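Questions I get about my soap

Do you ship?
Not yet! I sell at the Fladine market and from my kitchen door, and that's plenty for now.

Why does a bar need so long to cure?
It has to lose water. I wait 40 days, longer for the olive oil ones, and a rushed bar goes to mush in the dish.

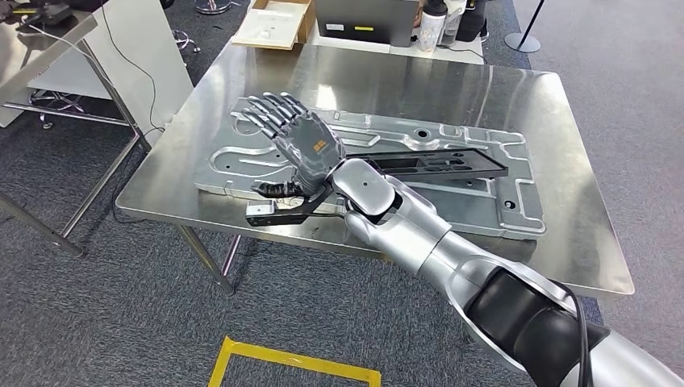
2 min read

Can I use your soap on my face?
I do, but my skin puts up with anything. Try it on your arm first – Saadet Ekinci taught me that one after her lavender phase.

What do you pour into?
Silicone loaf molds, mostly. For cutting day I like a big clear surface, and a brushed steel table is lovely for that if you can get one.
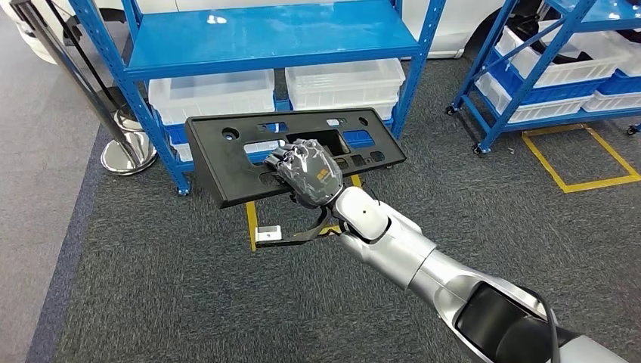
How do I keep a bar from going slimy?
Drain it, drain it, drain it. A dish with slots is best, and please keep it out of the shower spray. I've seen people stand theirs on any old bit of plastic, but a flat black panel like that one at least has openings for the water to run through.

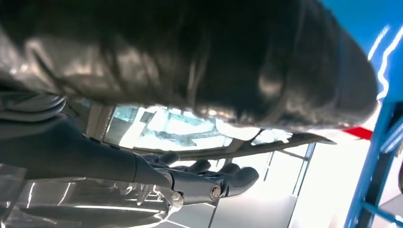
Will it wash clothes?
Small things, yes. I rub a plain bar on collars and socks (never silk). Gray material bunched up like that needs shaking out flat first, or you'll miss the creases. Rinse twice, in cool water.

Do you take custom orders?
From February on, up to 50 bars.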